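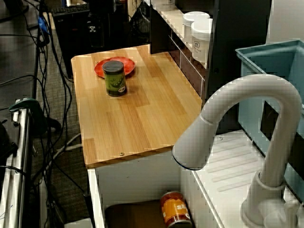 Work in March covered the counter and storage part of the Pastano play kitchen, which Omton is fitting out under the current grant. The counter top is mounted on the white base cabinet. It is edge-glued wood in a pale finish, held with screws, and one screw head shows near the front edge. Covers for the screw heads are on order from Stenon. The compartment under the top has no door, so a can can be stored there on its side and reached from the front.

Spending to date is 995 dollars, with 200 dollars left for fittings.

Work completed:

- Sink unit set beside the counter. The ribbed basin and gooseneck faucet were kept as supplied.
- Placement list written for 12 loose items, including the round plate and the cans.
- White lidded containers assigned to the upper shelf of the dark unit.

The counter position was checked against the Ignacio layout drawing - no change was needed. The plate and the green-label can remain on the counter under the placement list.

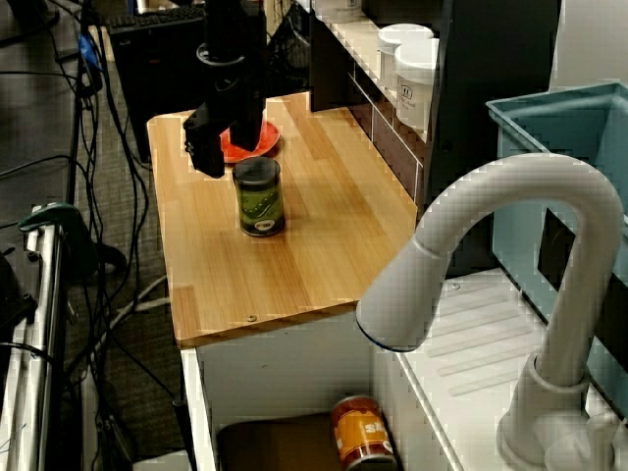 ## Remaining work

The list is roughly 80 percent final. Open items are the screw covers, shelf labels and a fixed position for the blue bin behind the faucet. The next report will include final costs.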